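Making Room: How Students Share Study Space in Jullport Hall
Final report for the Spaces and Habits project, Takley College

Introduction

When we picked our topic last fall, we thought it would be a simple one. Jullport Hall has a ground-floor study room that everybody complains about, and we wanted to know why. It is too full in the evening, too quiet in the morning, and somehow never the right temperature for anyone. By the time we finished in March we had filled two notebooks, eaten a great many vending machine pretzels, and come to feel rather fond of the place.

Our question was this: how do students decide where to sit, and how long do they stay once they have chosen? We had read a little about library seating in class, and most of it dealt with big buildings. We wanted to look at one ordinary room, with ordinary tables, and see whether the same ideas held up.

Background

Jullport Hall was built as a dormitory and its study room used to be a dining room, which explains the wide doorway and the faint smell of toast that a few people swear they still notice. The Ollach Library, across the lawn, closes earlier than most students would like, and when it does, a good part of its crowd walks over to Jullport with their coats half on.

The furniture is a mixture. There are heavy old tables left from the dining days, and there are lighter, narrow ones with plain tops that can go along a wall or be pulled out for a group. 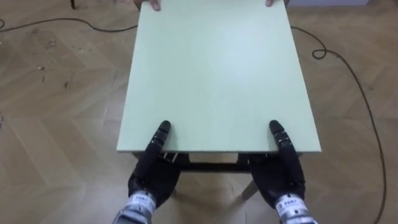
Most of the writing we found on shared space talks about territory, meaning the small ways people mark a spot as theirs. A scarf on a chair will do it, and so will an open book. We liked this idea very much and kept coming back to it, maybe more than we should have, but it did help us make sense of what we saw.

What we did

We handed out 100 paper surveys at the front desk and got 40 back, a better return than we had been warned to expect (the candy bowl helped!). We also sat in the room ourselves for 16 sessions, mornings and evenings, and wrote down every time a person arrived, moved, or left. Over those sessions we logged 316 arrivals. Anyone who only came in to look for a friend and went right out again was left off the list.

We did not record names, and we put a note on the door so that people knew a class project was going on. A couple of students came over to ask about it, and those chats turned out to be some of the most useful time we spent.

What we found

The first thing we noticed is that people like an edge. Seats with a wall on one side filled up before seats in the middle of the room, morning and evening alike, even when the middle seats had better light. Several people wrote on their surveys that they simply feel less watched there. One said she could not read a whole page with someone walking behind her, and we have both thought about that ever since.

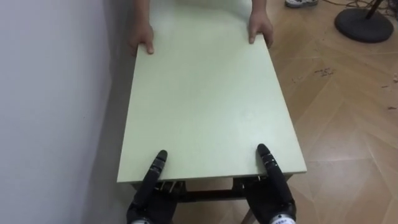 How long people stay

Evening visitors stayed longer than morning ones, as we had guessed. What surprised us was how much the first half hour mattered. A student who made it past that point usually settled in for a good long stretch, while those who were going to leave tended to do it early, often after checking a phone or saying hello to somebody.

Groups were another story. They arrived loud, got quieter, and then left all at once, and the students nearby would look up and spread their things out a little. We saw this so often that we started to listen for the sigh.

We asked about noise, too. Answers were split, and a few people told us they come to Jullport because it is not silent. They find the Ollach reading room so hushed that opening a bag of chips feels like a crime. For them a bit of background talk is company.

Small tables, and long ones

The long, narrow tables got mixed reviews. People working alone loved them against a wall, with room to lay out notes in a row. Groups found them awkward, and more than one survey complained about having to lean sideways to hear the person at the far end.
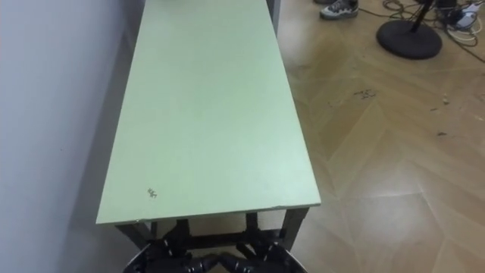
What we would suggest

We would like the college to try keeping one side of the room for people working alone and the other for groups, with a friendly sign at the door – nothing stern. We would also ask that the Ollach Library stay open later during finals, even just as a trial, so that the two rooms could share the load.

A few more lamps for the middle seats would be lovely as well. The Haque Fund gives small grants for student spaces, and we have already picked up the form.

Limits of the study

We only looked at one room, in one part of the year, and our surveys came from people who pass the front desk, so students who avoid Jullport altogether had no say. Two of our morning sessions fell during a cold snap and were very quiet. If another group takes this up next year, we hope they will begin in September and talk to the people who stay away. Our notebooks are in the department office, and they are welcome to borrow them.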